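Print this page | E-mail this to a friend

Hosting a Charity Roast Supper at Home Without Losing the House

The Druninley benefit supper has come to my place 2 years running, which says less about my hospitality than about the size of my dining room. The guests dress as if for a premiere. They then eat chicken off their laps. What follows is what I know about keeping a house in one piece while people in formal wear make speeches in it.

Candle wax on a tablecloth. Leave it alone until it's hard, then lift it off with the back of a butter knife. Put plain paper under and over what's left and press with a warm iron, moving to clean paper as it soaks up the wax. Paper with printing on it will give you a tablecloth with printing on it.

Red wine. Blot, don't rub. Cold water, blot again, then a little dish soap. Every guest has a cure involving salt or white wine, and they will all want to demonstrate at once. Thank them and hand them a coat to hang up.

Plates. Warm them in a low oven while the speeches are going on. If your oven runs in Fahrenheit, 400 is for the potatoes and far too hot for china. I lost a Kellthorpe serving dish that way, and it was the only nice thing I owned.

Auction items. Keep them off the food table. A signed program from the Onuoha Theater picked up a ring of gravy last October and still fetched $105, though the bidding had been friendlier before the gravy.

Floors. High heels and grit are what scratch a floor, and the grit does most of it. Put a mat outside the door and another inside, sweep before anyone arrives, and stick felt pads under the chairs you borrowed. Skip the wet mop on wood or anything made to look like it - a barely damp cloth is plenty.

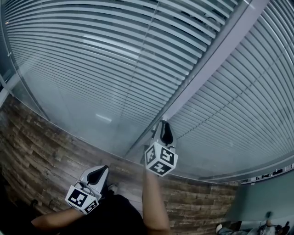 Wood-look flooring alongside slatted blinds.

Blinds. Close the slats, dust from top to bottom with a dry sock over your hand, then flip them and do the other side. Do this the day before. Dusting blinds an hour before a party just moves the dust to the canapés.

Glasses. Hot water, a splash of white vinegar, and a lint-free towel. The Mivirent rental people want theirs back rinsed and in the same crates, right side up, and they do check.

Leftovers go in the fridge before the last speech, however good the speaker is.

Print this page | E-mail this to a friend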